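A Budget Passed Overnight Is Hard to Read by Morning

The provincial assembly in Grarkcombe adopted its annual budget in June, at 4 in the morning, on a single vote covering all sections. The bill ran to 174 pages. The revised text had reached members the previous evening, and 41 amendments were folded into it between the last hearing and the final vote. No separate record exists of who proposed each one.

Reaction has centered on the size of the budget, which is the largest the province has approved. I think the size is a secondary issue. Nominal budgets grow in most years because prices and payrolls grow. A record total tells a reader very little unless it is set against revenue, population and the debt already outstanding. The way the bill was passed deserves more attention, and it would deserve the same attention if the total had gone down.

Start with the rules as they stand. The assembly's standing orders require a budget bill to be read section by section, with a period for questions after each. The orders also allow a majority to waive this by declaring the matter urgent. The waiver was written for floods and similar events, when money has to move before a normal debate can finish. It contains no definition of urgency and no requirement to state a reason. A majority that wants to skip debate only needs to say the word.

The assembly said it. The stated deadline was the end of the fiscal year, a date known to every member since the previous fiscal year ended. Under the provincial charter, if no new budget is adopted, the old one carries forward by twelfths until a new one passes. Salaries are paid. Clinics stay open. New projects wait. That is an inconvenience, and for some contractors an expensive one, but it does not meet any ordinary meaning of an emergency.

Supporters of the vote make a fair argument. Section-by-section debate in Grarkcombe has often been used to delay and to trade. Small blocs have held up a transport section to win a grant in an unrelated one. Two budgets ago the process ran so long that the road maintenance contracts were let in the rainy season, and the work had to be done twice. Anyone defending full debate has to accept that it has costs and that members have abused it.

The answer to that is a time limit. Debate can be capped at a fixed number of hours per section, with the text frozen before the first hour begins. Members who want to obstruct can then do so only until the clock runs out. Freezing the text matters more than the number of hours. A long debate on a document that is still changing gives less control than a short debate on one that is settled.

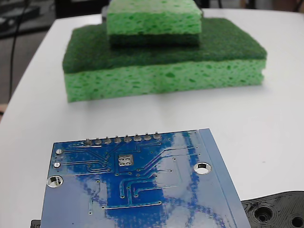
The Sasex water scheme shows what a moving text does in practice. In the draft sent to the finance panel, Sasex was a line for pipe replacement in the lower districts, with a schedule attached. In the adopted version the same line carries a different title, "regional water resilience," and the schedule is gone. The amount rose by 40 percent. The increase may be justified. Pipe costs have risen, and the lower districts lose a large share of their supply to leaks. But the text as passed would also allow the money to be spent on offices, vehicles or consultants, and no member was asked to defend that change in public because there was no session in which to ask.

The Badance road is a smaller case and in some ways a clearer one. It appeared for the first time in the final version. There was no feasibility note, and the planning office's published list of ready projects did not include it. Residents of Badance have asked for a paved road for years, and they have a reasonable claim to one. They are poorly served by getting it in this form. A project with no study behind it is the first to be cut when revenue falls short, and the first to be contested in court when the contract is signed.

There is also the question of what an auditor can do later. The provincial audit office checks spending against the purpose stated in the budget. If the purpose is specific, the check is meaningful. If the purpose is "resilience," nearly any invoice will pass. Broad wording adopted at night therefore weakens the only control left once the vote is over. The effect lasts through the year, long after the protests have ended.

The demonstrations on Alexiou Avenue have produced a demand that the whole budget be withdrawn. I do not support that. Withdrawal would stop the parts that were properly prepared, including the school repairs, and it would hand the executive several months of spending by decree under the twelfths rule. A supplementary bill would be more useful. It could restore the original wording and schedule for Sasex, move the Badance money into a study with construction to follow, and publish the amendments with their sponsors' names.

The standing orders should then be changed before the next cycle. The urgency waiver needs a written reason and a two-thirds vote, and it should not be available for any deadline fixed by the calendar. The final text should be public for at least ten working days. Roll-call votes should be required on each section. These are ordinary provisions, and they would bind the present opposition as much as the present majority if power changes hands.

Some members have said privately that voters care about results and have no interest in procedure. The crowds on the avenue suggest otherwise, although I would not rest the case on crowds. A resident in the lower districts who wants to know when the pipes on her street will be replaced could have found the answer in the June draft. She cannot find it in the law.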